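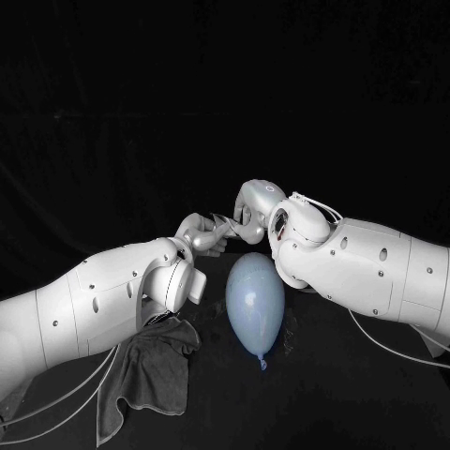 Two white robot arms over a dark tabletop

Pressure transmitter reads high after moving it – recalibrate or leave it?

Posted 4/15/20 by Paloma Doucet
Filed under: Instrumentation > Pressure & Level

I moved a Flillus gauge transmitter from the top of our rinse tank line down to a bracket near the floor so I can reach it. Range is 0 to 200 psi. Now with the pump off it sits roughly 2 psi high and I can't get it to read zero. Did I knock something loose? It was fine in December when I last checked it.

Rafferty Nakamura
How far down did you move it? If the impulse line is full of water you've got a column sitting on the sensor now – a bit over 0.43 psi per foot. Close the isolation valve, vent the transmitter side and look at the reading. If it goes to zero, your transmitter is fine and you just need to enter the offset for the new height. Don't touch the span.

Hòa Sầm
Had the same with a Brurnomura unit, I swapped it. New one read the same lol

Lucinda Mbeki
What Rafferty said. Write the offset on the tag too, I forgot and chased it again a year later.

Related questions
Float switch chattering at low level
Snubber or siphon for a steam gauge?
Thread tape on stainless fittings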